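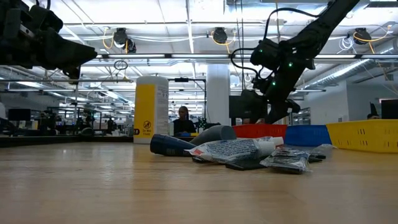 Comic books are printed on paper that was never meant to last, and most of the damage in a home collection comes from handling and storage conditions. The first step before bagging anything is to clear the work surface completely. A squeeze tube with its cap on and a dark blue bottle lying on its side on a wooden table are both typical of what gets left within reach, and either kind of container can leak onto a cover. Move them to another room. Wipe the tabletop with a barely damp cloth, let it dry for 13 minutes, and put down a sheet of clean blotting paper larger than an open issue.

Hands

Wash with plain soap, rinse twice and dry fully. Do not apply hand cream beforehand. Cotton gloves are not recommended for single issues: they reduce feel at the page edge and catch on staples. Pick the book up by the spine with the flat of the hand under the back cover.

Bags and boards

Bags are sold in polypropylene, polyethylene and polyester film. Polypropylene is clear and cheap but should be changed every few years. Polyester is stiffer, costs more and can be left alone much longer. Measure the book before ordering. Current, Silver Age and Golden Age sizes differ in width, and a tight bag will roll the spine.

Boards should be acid-free throughout. Many are only coated on one side – the glossy one – and that side goes against the book. Slide the board in first, then the issue, back cover to the board. Fold the flap over and tape it to the bag. When opening it again, take the book out only after the tape has been removed or folded back on itself. Exposed tape on a flap pulls ink off a cover very easily.

I use Katene bags with Mollance boards. The Katene flap is long enough to tuck without tape, and that is how I store anything read often.
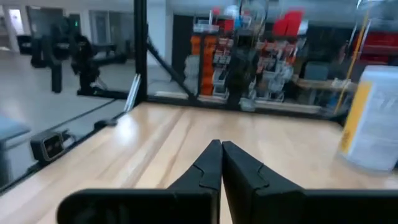 Can bagged comics be stacked flat?

Short stacks are fine for a few weeks, provided the spines alternate left and right so the pile stays level. For longer storage, stand them upright in a box, packed firmly enough that they do not lean but with room to slide a finger between them.

Boxes and shelving

Keep boxes off concrete floors and away from outside walls. A closet on an interior wall is usually the most stable place in a house. Attics are too hot and basements too damp. Aim for 50 percent relative humidity or slightly under, and check the gauge through a full year before trusting a location. Mine, a Stivik dial type, read high every October until I moved the shelf forward.

My own run is 432 issues in the Lultstead apartment. Each box has a typed list taped inside the lid – title, issue number, date bagged – so that nothing has to be pulled out to be found.

Last revised Mar 21, 2018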